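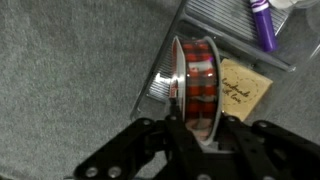

Photo: Hondell project office

Urkovent Small Retailers Packaging Scheme
Progress report to the Bekus Fund
2024-01-23

1. Period covered
This report covers the second quarter of the grant. Spending is within budget and no change to the end date is requested.

2. Work done
Six shops have joined the scheme, against a target of seven. Each shop now records the weight of card, film and ribbon it buys and the weight it throws away. Returns are made monthly on the form agreed with the Fund. Two shops sent in their first returns late, and their figures are left out of the table in Annex A.

The reuse store at Quintela opened on schedule. It takes part-used rolls and flat card in good condition. Stock is logged by weight on arrival and again on collection.
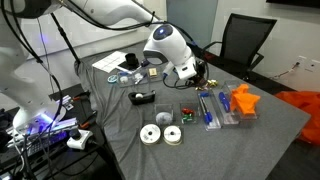

Film remains the hardest material to place. The store holds 200 kg of it, mostly in short lengths that the member shops do not want. A recycler has asked for a sample before quoting a price.

3. Problems
The scales supplied to members read in different units. Earlier returns have been converted and checked.

4. Next steps
The seventh shop is due to sign in February. The sample of film will go out in the same month, and the quote will be sent to the Fund when received.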